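Plutis – two-arm pillow handling, data card and replay tools

Plutis is a set of recordings of two-arm pillow tidying in a lived-in home, plus the small Python package we use to load, check and replay them. This release holds 2,442 episodes, of which 1,960 are in the training split. It was put together at Sindmont and is looked after by Yi-chun Yuen. If you work on soft objects and two-arm control, we think you'll have fun with this one!

What's in an episode

Each episode stores head camera video, joint positions for both arms, gripper opening, and a text instruction. All streams share one clock. The loader (we call it Shih) lines them up for you and gives back plain NumPy arrays, so there is no special format to learn. 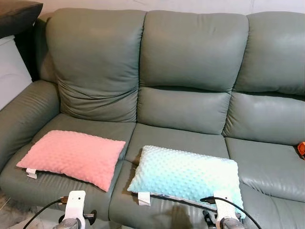 Head view, both grippers near the two pillows on the sofa.

Instructions name objects by color and place, such as "pick up the pink pillow with both hands." We kept the wording loose on purpose – people don't talk like config files, and a policy that only works for one sentence isn't much use.

Perception

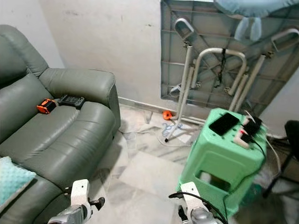 Hona is our segmentation helper, and it's the part of the repo I'm most excited about. It takes one click on the first image and carries the mask through the rest of the episode. Pale fabric on leather is fairly kind to it. Thin things are harder: the underside of a gray folding table, with its ribs and white tube legs, will break a mask into bits, and cables on marbled tile are nearly as bad. Set min_area higher if you see speckle, and send us the episode number if that doesn't clear it up.

Masks ship for 903 episodes so far. The rest can be made locally with

plutis masks --missing

and a run picks up where it left off if you stop it. Depth isn't included. We tried a learned depth model
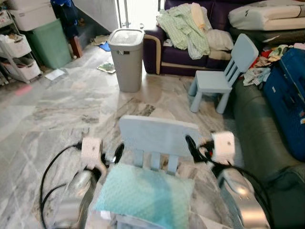
and liked it on large furniture, but it smeared badly around the fingers, so it stays in the experimental branch until version 11 of the loader. Pull requests are very welcome there.

Replay and control

plutis replay --episode ID --speed 0.5

Replay sends the recorded joint targets to a simulator or to real arms. Start slow on hardware. The two arms are coupled once they share an object, so the controller limits the distance between wrists as well as each joint's speed. Turn that off with --no-couple, simulator only please.

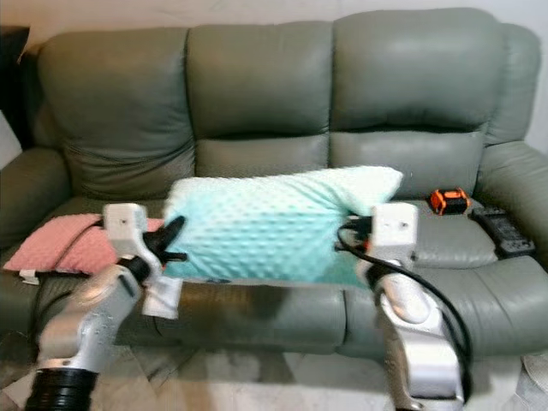 Two-arm hold on the mint-green pillow, one gripper at each end.

Known issues

Gripper opening is noisy near fully closed. Use the filtered field, grip_f, for training.

Left and right are always the robot's own.

Last updated 17 November 2019.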